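Open day at the Sorkell home robotics lab

Last updated: December 2018

Members who signed up for the Sorkell open day got a full afternoon out of it. The lab moved into the old Cetwood building in September, and this was the first time it had let the public in. The sign-in sheet at the door reached 282 names, and the staff ran an extra tour to fit in the people still waiting in the lobby.

Hideaki Higuchi, who leads the household group, gave the opening talk. He kept it short and spent most of it on cloth. A cup keeps its shape when you pick it up – a towel doesn't, and the robot has to work out where the corners are every time. His team has logged 915 towel trials so far and plans to move on to shirts next.

After the talk we were split into groups and walked through to the practice rooms. The kitchen was closed for wiring work, so our group went straight to the living room, where a two-armed robot was handling a towel over the sofa. You stand behind a taped line and are asked to keep your voice down. Each demonstration took nearly 3 minutes.
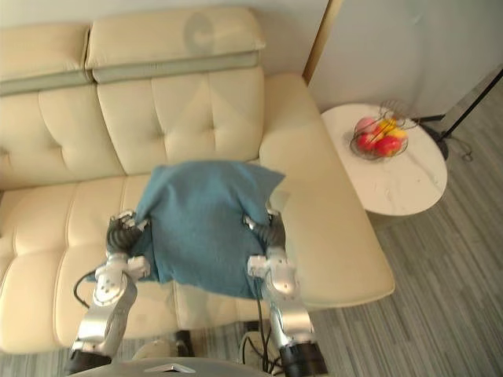 Questions afterward were mostly about speed and cost. Higuchi said the arms could move faster but the group keeps them slow when visitors are in the building. He would not give a price. The software the team uses for planning grips is called Plukita, and a short paper on it was left out on the table by the exit. I have 2 spare copies if anyone wants one.

Parking was tight – use the rear lot if you go next time. The lab expects to hold another open day but has not set a date.

Recent items
Notes from the Tsuji warehouse tour
Beginner soldering night: what to bring
Member survey results
Library shelf: new titles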